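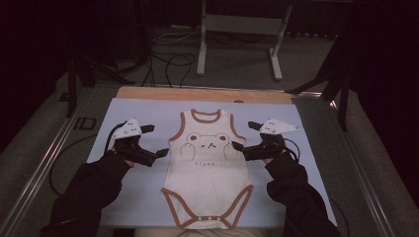 Lisdale, un vendredi d'août

Depuis le printemps je travaille à l'atelier de démonstrations, où nous apprenons aux robots à plier le linge. Mon travail, c'est de plier moi-même, avec une pince dans chaque main, et de recommencer. On m'a demandé d'écrire les règles de bonne pratique pour les nouveaux opérateurs. Je les mets aussi sur ce blog, car j'ai cherché longtemps un texte pareil en français et je n'en ai pas trouvé.

La première règle concerne le départ. Le vêtement est à plat, le devant vers le haut, l'encolure vers le fond de la table et les pressions vers soi. Pour un body de bébé blanc nous prenons la planche bleu clair, et le biais brun aide beaucoup, parce qu'on voit bien le contour. Les deux pinces attendent à côté des épaules, ouvertes, sans toucher le tissu. Au début je commençais avec une mâchoire déjà posée sur la manche ou sur l'épaule, pour gagner du temps. Mon collègue Dehua Yan m'a fait refaire toute une matinée à cause de cela, et je lui en ai voulu un peu !

Ensuite, les plaques blanches avec les points noirs. Elles doivent rester visibles pendant tout le geste. Si je tourne trop le poignet, la position de la pince devient fausse et l'essai est perdu. Je conseille de garder les coudes bas et de porter des manches sombres et unies. Les manches larges sont permises chez nous, mais il faut les remonter si elles descendent sur la poignée.

Les câbles : ils passent vers l'extérieur, jamais entre les deux mains. Je vérifie avant chaque essai qu'aucun câble n'est coincé sous la planche. Dans notre consigne interne, que nous appelons Dedine (je ne sais pas d'où vient ce nom), ce point était à la page 13. Je l'ai mis à la première.

Une question m'a donné plus de souci : faut-il garder les essais ratés ? Dans la version Melnyk de la consigne, on les effaçait. Maintenant on les garde avec une étiquette, à condition que l'opérateur ait corrigé son erreur lui-même. Je trouve cela plus juste. Un pli mal fait, puis repris, montre quelque chose d'utile.

Pour le rythme, nous avons fixé une limite de 100 essais par jour et par personne, avec une pause après trois séries. Certains trouvent que c'est peu. Moi, en fin de journée, mes gestes deviennent plus courts et plus nerveux, et cela se voit dans les données.

Il me reste à écrire la partie sur les vêtements à boutons. Si vous faites le même métier et que vos règles sont différentes, écrivez-moi, je réponds d'habitude le soir.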